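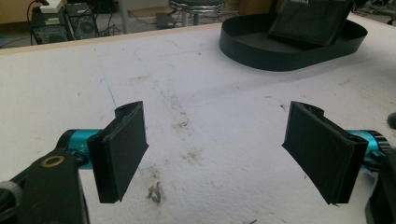 On the workbench at our Plostholm site.

Plostholm Repair and Reuse Service
1 Mar 2022
From today, the service is changing how it accepts small household appliances for repair. The main points are set out in this thread. Please read to the end before bringing an item to us. 1/10

Appliances will be accepted by appointment only. Appointments may be made by telephone or at the front desk. Each lasts 45 minutes, which includes the time needed to complete the intake form. 2/10

Each household may bring up to 3 items per appointment. A kettle and its base are treated as one item. So are a food mixer and its attachments, provided they arrive together. 3/10

We continue to accept kettles, toasters, irons, lamps, radios, fans, sewing machines and vacuum cleaners. We are unable to accept microwave ovens, fridges, or anything with a damaged or swollen battery. Those should be taken to the council recycling centre. 4/10

Please clean items before your visit. Toasters should be emptied of crumbs and vacuum cleaners should arrive with an empty bag or canister. Staff may decline an item that has not been cleaned, and a new appointment will then be required. 5/10

Residents who left items with us in February do not need to do anything. Those repairs will be completed under the previous arrangements, and owners will be telephoned when their items are ready. 6/10

There is no charge for labour. Parts are charged at cost and no part is ordered without the owner's agreement. Where a part costs more than the owner wishes to pay, the item is returned as it was received. 7/10

The Etavov branch will keep its present opening hours. The Sallunico branch is closed while its electrical supply is renewed, and residents who normally use it may book at either Etavov or Plostholm. Parking at Plostholm is limited to 2 spaces, both on the Amin Road side of the building. 8/10

Geetha Palaniappan, Head of Service: "We received 1,000 items last year and many owners waited longer than we would wish. Appointments will let us give each person a clear date for collection. I am grateful to residents for their patience." 9/10

Repaired items should be collected within the period printed on the receipt. If you cannot come in person, someone else may collect on your behalf with the receipt. Large-print copies of this notice are kept at the front desk. 10/10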